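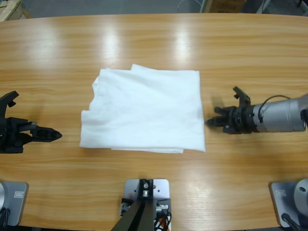 Folded white cloth on one of the long tables

Open day at the Anditz kitchen, Kolcombe

By Costel Janevski
May 2024

Anditz has run its restaurant on Lockyer Street for years, but most of the cooking for its parties and wedding bookings is done a short drive away, in a unit at Kolcombe. The unit opened its doors to regular customers last month and I went along with my sister, who is looking for somewhere to hold a christening lunch.

We were let in at the side and given hairnets. Tudor Bălan, the head chef, took us round in a small group. The stockpots came first. Bones go in at closing time and the stock is strained before the breakfast shift. It goes into the onion soup and the beef pie, both of which are on the restaurant menu all year.

The pastry room was colder than I expected. Two people were lining tart tins and did not stop to talk. Bălan said the kitchen sends out more than 3,000 covers in December, nearly all of them office parties, and that the mince pies are started well before then and frozen raw.

Tasting was at the end. We had the pie, a beetroot salad and three puddings. The rice pudding was the best of them. The salad needed salt. Coffee was from an urn and tasted like it.

Prices for private bookings are on a printed sheet by the door. A deposit is taken, and you get it back if you cancel early enough – ask how early, as the sheet does not say. Parking is tight, so use the Hukthorpe road side.

Comments

Maureen T: Did they say if the pie can be done without onion?

Costel Janevski: I didn't ask, sorry. Try ringing the restaurant.

pd_walker: We had our anniversary meal with them. Good food, slow bar.

Contact us | © Kolcombe Eating Out | Back to top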